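Household sorting (robotics)

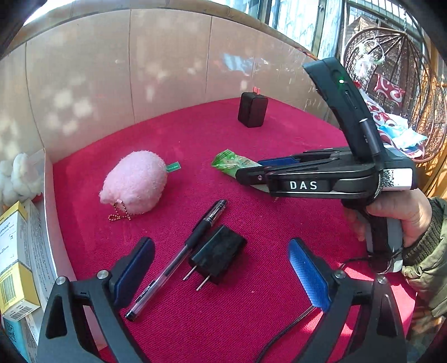
Small household items on a red cloth, with two hand-held grippers. Photo: Géza Oláh / Dobos

Household sorting is the task of picking up mixed small objects and putting each one where it belongs. In robotics it is treated as a basic chore, along with wiping a table, folding clothes and loading a dishwasher. Machines can do parts of it. As of the latest trials, none of the systems covered in this article can tidy an ordinary home without help.

Difficulty

Factory robots usually handle parts of known size in known positions. Household items are less regular. A plush toy gives way when squeezed, a snack packet crumples, and a pen can roll. Wall chargers are hard to the touch but have prongs and may be lying on a side or standing up. Black and clear plastic is also difficult for many vision systems, and strong sunlight on a cloth can hide the edge of an object.

Training

Many current systems learn from people. A person does the chore with a gripper held in the hand, and the recorded movements are used to train a robot arm with similar fingers. This is cheaper than steering a full robot from a distance, and it can be done in any room. Its main weakness is that people correct small mistakes without thinking, while a robot arm often repeats them.

Trials

The Trarlow trial, run by the firm Endix, used 22 kinds of household goods and four rooms. The arm sorted boxes and chargers well but often dropped soft packets. Results were worse near windows in the afternoon. Dilteda, a maker of packing equipment, tested the same method on a shop floor, where goods came in a fixed order. It kept two packing stations running on the method after the trial ended in February.

Géza Oláh, who wrote the report on the Trarlow trial, argued that speed was a bigger problem than grip. The arm paused before each pick, and a person clearing the same table finished well ahead of it.

See also

Bin picking
Robot gripper
Home automation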